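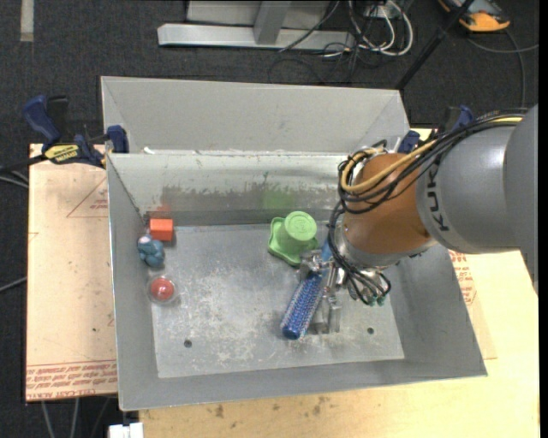 Does a picking cell need to be recalibrated every time the bin is moved? The usual advice says so, but our records give only weak support for it.

4.2 Bin fixing and cable dress

The cell at Gudascombe was set up following the Merkell procedure, which calls for a full hand-eye calibration after any change to the workspace. Caron kept to this for 36 shifts. In 13 of them the correction that came out was smaller than the spread between two repeat calibrations, so it is hard to say what had been corrected. Tveit's claim that clamping alone "removes" bin drift seems to us equally unproven - her test used one bin and one table.

Figure 4. The metal bin held by clamps at its edge, with the KUKA arm reaching in and mixed objects on the bin floor. The cables run over the arm and down to the gripper.

We are more inclined to suspect the cables. A bundle that makes a wide bend near the wrist can pull on it differently from pose to pose, and no calibration at a single pose will show this. Hoxha reports 285 failed grasps and puts them down to lighting, without saying how the cables were tied. Until someone repeats that work with the dress recorded, we would not rely on it. Our own practice is modest: check the clamps, retie the bundle, run four test poses, and calibrate only if these disagree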